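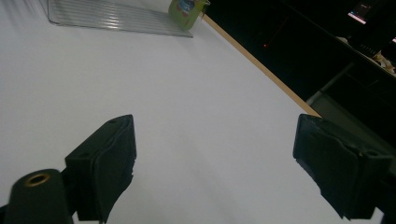 A white tabletop, with some objects toward its far side.

Let the Navy Repair Its Own Ships

By Ikechukwu Akinola
1/22/23

The patrol ship Mahuika spent most of last September tied to the pier in Brarholm. Her engines were in good order and her crew was complete. What she did not have was a working control unit for the cooling pumps. Two sailors on board had found the fault on the first morning. They had the tools and the training to replace the part, and a spare unit was in the storehouse. They were not allowed to open the housing.

The reason is written in the support contract with Plerix, the company which delivered the pump controls. Under this contract only a Plerix technician may open the sealed unit, and only Plerix has the software that makes a new unit talk to the rest of the system. The technician had to come from abroad. He arrived after 13 days, and the work took him three hours.

I served as an engineering officer before I began to write, and I have some sympathy for the company. A supplier who gives a guarantee wants to know who has touched his product. If a tired sailor connects the wrong cable at night, the supplier does not want to pay for it. Also, the design of such a unit costs much money, and a firm is right to fear that its drawings will end on the desk of a competitor. These are fair concerns and a good contract can answer them. The contract we have gives the supplier everything he asked for, and the ministry received in return a lower purchase price, about which it was very proud at the time.

The lower price did not stay low. Each visit by a technician is billed separately, with travel and with waiting time. In the last report to parliament the support costs for this class of ship fill one single line, so it is not possible for a citizen to see what was paid for the part and what was paid for the permission to install it. I asked for the details and was told they are commercially sensitive. I think that a number which the taxpayer pays should be a number which the taxpayer can read.

But money is the smaller part of my worry. A warship is bought for the bad day. On the bad day the airport may be closed, or the supplier's government may have its own opinion about our quarrel, or the technician may simply refuse to fly to a place where there is shooting. He is a civilian and I would not blame him. Then the sailors on board will have the spare part in their hands and a sealed box in front of them. I suppose that they will break the seal, as any sensible person would. They will then do the repair for the first time in their lives, without the manual, in the worst possible conditions.

Vaughan Hinds, who taught damage control at Brarholm when I was there, made us repair the same valve again and again until we hated it. His opinion was that a crew owns only what it has taken apart. I found this exaggerated when I was 22 and cold. Today I would put it in the first paragraph of every contract.

There is an argument on the other side which I take seriously. Heather Sutcliffe made it in her reply to my previous column: modern systems are so complex that no ship's crew can really maintain them, and to pretend otherwise is nostalgia. For the radar she is probably right. I do not want a petty officer to rewrite the signal processing. But the rule in the contract makes no difference between the radar and a pump controller. It treats every box with a seal in the same manner, and the boxes with a seal become more each year.

So my proposal is modest. Before the ministry signs for the next class, the Fleltow program, it should divide the equipment into what the crew must be able to repair at sea, what the base must be able to repair, and what can go back to the factory. For the first two groups the manuals, the test software and the right to use them must be part of the purchase. The supplier may keep his secrets under a confidentiality clause, and he may train the sailors himself and be paid for this. If a company cannot accept these conditions for a pump, we should look for another pump.

It will make the ships more expensive on the day of signature. Some members of the defense committee will not like it, and I understand that they have to defend the figure before voters. They will also have to defend a ship that stays at the pier with a spare part lying in the storehouse, and I would find this the more difficult speech.

The draft contract for Fleltow is 505 pages long. The section about repair by the crew has two of them, and one is a list of definitions. There is still time to make it longer before the vote.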